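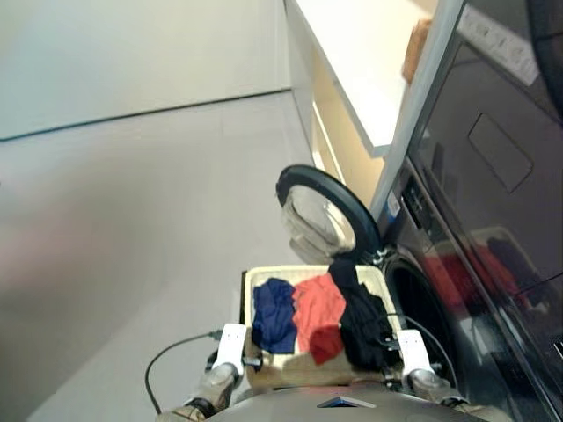

Turkmont Rovers to open a new training ground and bring the youth teams back to one place

CLELTTON, for immediate release

Turkmont Rovers Football Club is pleased to announce that the first team, the women's team and all the youth teams will train at the same ground from June. The new training ground is in Cleltton, on the land of the former Brelloron sports field, and the club has signed a lease for 22 years with the owner of the land.

Until today our teams have trained in different places. The first team has used the pitch behind the main stand, the women's team has rented hours at a school, and the youngest players have travelled to wherever a pitch was free that week. Parents have told us many times that this was tiring for the children. The coaches have told us the same, because they carried the goals, balls and cones in their own cars.

The new ground has 2 full-size pitches. One has natural grass and the other has an artificial surface with floodlights, so that training can continue on winter evenings. Between the pitches and the car park stands the old pavilion, which the club has repaired during the spring. It has separate changing rooms for women and men, a room for the physiotherapist, a small kitchen and a meeting room where the coaches can show match videos to the players.

The work was paid for partly by the club and partly by the supporters. The collection which was opened last autumn received gifts from 1254 people. Some gave the price of a cup of tea and some gave much more, and the club wishes to thank all of them equally. The names of those who agreed to be named will be painted on the wall by the entrance of the pavilion. If you gave money and you did not receive our letter about the wall, please write to the club office before the end of the month.

The remaining part of the cost was covered by Daneshvar Sports Surfaces, the company which laid the artificial pitch. Daneshvar will deliver the surface at a reduced price and in return will have its name on the boards along the long side of that pitch for five seasons. The agreement does not concern the stadium, and the name of the stadium stays as it is.

"We have wanted this for a long time," the club said in a statement to its members. "A boy or a girl who plays for our under-nines will now see the first team arrive for training, and the first team will see them too. We believe that this is good for both."

Changes in the coaching staff

With the move, the club also changes how the coaching is organised. There will be one head of youth football for both girls and boys, and this post is advertised on the club website from today. The two part-time goalkeeping coaches will be joined into one full-time post. All present youth coaches have been offered to continue, and most of them have already said yes -- we hope to hear from the others in the coming weeks.

The scouting work stays with the first-team office for now. The club will look at this question again after the winter break.

What supporters should know

Home matches are not affected. The first team and the women's team will play at the stadium as before, where the capacity for the coming season is confirmed at 3071. Season tickets are valid in the same seats and the prices were already published.

Training sessions of the first team will be open to the public once a month. The other sessions are closed, and we ask visitors to respect this also when the gate is open for deliveries. Youth training can be watched by parents from the path on the car park side. Dogs are welcome on the path if they are on a lead, but they cannot go on the artificial surface.

The bus from Cleltton station stops near the main gate. The car park is not large, and on weekday evenings the places closest to the pavilion are kept for the minibus and for players who arrive with an injury. Bicycles can be left under the roof next to the changing rooms.

Opening day

The opening day will be on a Saturday in June and will start at 11 in the morning. There will be short matches between the youth teams, a tour of the pavilion and a penalty competition with players of both senior teams. Entrance is free and no ticket is needed. Food will be sold on the terrace, and in case of heavy rain the matches will move to the artificial pitch.

Journalists who would like to visit the ground before the opening, or to speak with the coaches, are asked to contact the press office of Turkmont Rovers by email. Please tell us which team you want to write about -- the training times are different and we would like to arrange the visit for the right hour.

ENDS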